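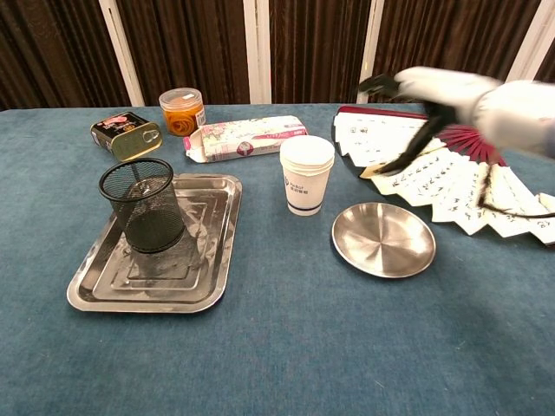 Desk tidying advice, tested on a real pile of stuff

Most organizing pages start by sending you out to shop. I distrust all of them. You have a table covered in odds and ends, and the answer is apparently six matching bins? Try what you already own first.

Trays. The claim is that anything on a tray looks tidy. Half true. A stainless steel tray with a rim does stop small things from wandering off, and you can lift the lot when you want to wipe down. But polished steel shows every smudge, and a tray with stepped recesses collects crumbs in the corners. Go over it with a dry cloth after washing or the spots will annoy you all week.

Mesh pen cups. Fine for pens. People keep telling me to use them for paper clips, and clips poke into the netting and stay there. Dust does too. An old toothbrush and soapy water gets it out. Skip the spray cleaners.

Rubber bands. A small clear jar with a lid is the one tip I'll stand behind. You can see what's in it and the bands don't creep all over the drawer. Keep it away from a sunny window. Old bands go brittle, so stretch one before you trust it with anything. I've read that a pinch of talc keeps them fresh. I tried it in September and got powdery rubber bands.

Paper cups. Leave them nested and keep them in a bag if they're meant for drinks. As drawer dividers they're useless – they tip over the minute you pull the drawer open.

Printed cardboard boxes. Pretty ones get saved for years. If the end flap won't stay shut any more, cut it off and use the box for envelopes, or recycle it.

Canned meat. It belongs in the kitchen, and I don't care how nicely it stacks with the stationery. Ring-pull cans shouldn't be knocked around, and a dented one goes in the trash.

Felt table covers. Quiet, kind to the table, terrible with lint. Clementina Torres wrote in to recommend a damp rubber glove, wiped in one direction. I expected nothing and it picked up most of the fluff. It did nothing for the creases. For those, try a cool iron through a cotton cloth, on a hidden corner first.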